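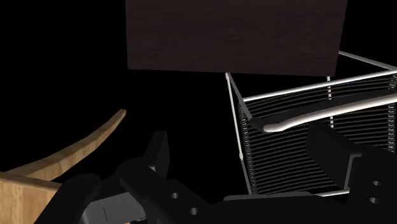

Dark brown panel, corded chair off to the right.

10/04/2026

Shop notebook, continuing on from the page with the coffee ring on it. No bench work in this one. I've been stewing over money and reimbursements and I'd like it written down someplace the rest of you will see it, so feel free to skip ahead to Samer's pages if you came looking for torque settings.

So, the state of things. As of this morning Dremilum owes me 2,000 dollars. That's not pay, pay comes in on time and I have no complaints there. It's all stuff I bought on my own credit card over the summer and into September: fasteners, the replacement hose, two rush orders from Boutros, the train and hotel for the Gramurska visit, and a pile of small things from the hardware store that I was too lazy to put through purchasing. Every one of those was approved. I have the emails! And every one of those is sitting in Skinby with a little yellow clock next to it.

I know how this happens because I did it to myself, one purchase at a time. Something runs out, purchasing takes a week and a half, the card is in my pocket, and I tell myself it'll come back next paycheck. The first few did. Then the office moved everything over to Skinby and the person who used to wave the claims through got moved to a different floor, and I kept right on buying things as if nothing had changed.

What finally got me to sit down with it was the card statement. I've always paid the card off in full, it's one of the few money habits I picked up young and kept, and this time I couldn't do it without dipping into the savings I keep for the car. I had a 400 dollar gap between what was due and what I had in checking. I moved the money over, it was fine, I ate a lot of lentils. But I stood there in my kitchen feeling embarrassed, like I'd been careless, when really I'd been lending my employer money at no interest and then feeling guilty that I was short.

I want to be fair about my own situation here. I have savings to dip into. I don't have kids, my rent hasn't gone up since I moved in, and my sister would float me a few hundred if I asked (with a lecture attached). That's a big cushion. If the same thing had happened to me at my first job it would have meant a late fee and then a late rent payment and then probably a couple of months of being scared to open the mail. I remember that feeling very well and I don't want anyone in this shop to have it over a box of hose clamps.
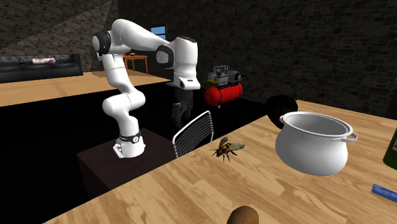
White arm on the dark pedestal, gripper empty.

I talked to Najwa about it over lunch and she went quiet for a second and then told me she's been doing the same thing since she started. She'd never mentioned it! She figured it was part of the job and that the senior people must all be fine with it. And I'd figured that the newer people weren't being asked to front anything, because who would ask them? Well, nobody asks. You just see everybody else pulling out a card and you pull out yours. I feel pretty bad about that, I've definitely stood in front of her and said "oh, I'll just grab it on my way in" like it was nothing.

Teresa has a flat rule, it comes out, and has had it for years. She doesn't buy anything for work with her own money, period. If the part isn't here, the work waits, and when somebody asks why, she tells them the part isn't here. I used to think that was a bit stiff of her. I've changed my mind. She said the work has waited plenty of times and all that ever came of it was that purchasing got a little quicker for her orders than for mine.

Then I went up to see Silvia in accounts, which I should have done back in September. She was very nice about it and also a little exasperated with me, I think. Notes from that, more or less in the order she said things:

Claims have to be submitted within 90 days of the date on the receipt. Not the date of the statement, not the date the thing arrived. I had been going by the statement. Two of mine were close to the line and we put them through while I was standing at her desk.

The yellow clock doesn't mean anybody is looking at it. It means it's waiting for an approver, and if the approver listed has left or changed groups it will wait forever. Mine were all still pointed at the old name. You fix this under your profile, there's a drop-down for it near the bottom, and you have to do it before you submit. The ones already in have to be pulled back and sent again. Yes, one at a time. Yes, I complained.

Hotel and train go in as travel and need the trip number. I had put the Gramurska hotel under supplies. No idea why.

Travel can be paid in advance! There's a form for it. You ask for the money before the trip and it lands with your regular pay. I've worked here long enough to have my own hook on the coat rack and I'd never heard of the form. Silvia said hardly anyone sends it in.

There's a shop card. It exists, it's real, it's in the safe, and it's in the name of somebody who retired. She can get it reissued if one of us signs for it. Zoriana said she's willing to be the name on it so long as the rest of us hand over receipts the same day, and I believe she'll hold us to it.

I asked Silvia when I'd see the money and she said if the resubmitted ones get approved this week they should go out with the next pay run, or the one after. I wrote down "the one after" and I'm planning around that. If it comes sooner I'll be thrilled.

The other thing I did, and I'm a little proud of this even though it took all of ten minutes, was make a page at the back of this notebook with three columns: what I bought, what it cost, whether it's come back. I was doing it all in my head before and my head had it at a much friendlier number. I'd forgotten the second Boutros order completely. There was a parking receipt in my winter coat that I'm choosing to let go.

Samer thinks we should bring it up at the group meeting and ask for purchasing to keep a small stock of the things we're always running out of, so the question doesn't come up in the first place. I think he's right, but I also know how those requests go, and I'd like us to agree on something among ourselves in the meantime.
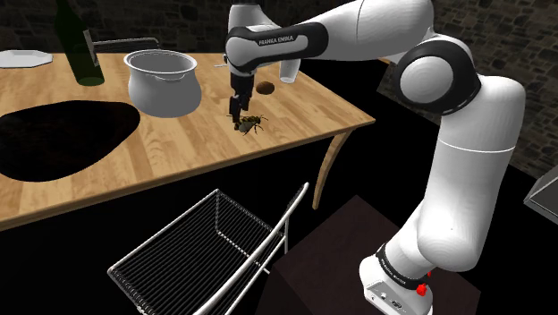
My proposal, which you're all welcome to scribble on: no one buys anything for the shop on a personal card, starting now. If it's truly urgent, it goes on the shop card once Zoriana has it. Until then it goes to purchasing marked urgent and we let the work sit. I'll take the heat for the first thing that's late on account of this, since I'm the one starting it and I've got the longest track record of making the old way look easy.

And if you've already got money out, please tell me or go see Silvia directly. You don't have to say how much. She won't make you feel silly. I was dreading it for weeks and it was a fifteen-minute chat, and she had those little wrapped ginger candies on her desk.

I keep thinking about the word "reimbursement" and how it made the whole thing sound so official and safe – like the money was already mine and just taking its time. It might be late. It might be turned down over a wrong date. I was treating it as savings, and I had even counted it when I worked out whether I could afford the dentist this fall. (I can, the insurance covers most of it, but I'm waiting for the claims to clear before I book the crown.)

To do:
Change approver in Skinby, done.
Pull back and resubmit the old ones, half done, finish tomorrow before the site logs me out again.
Get a copy of the advance form and tape it inside the cabinet door.
Ask Zoriana what she needs from us to sign for the card.
Move the 400 back into the car savings when the money lands, before I spend it on anything nice.

Najwa, if you read this, your hotel from the training goes in as travel too. I checked.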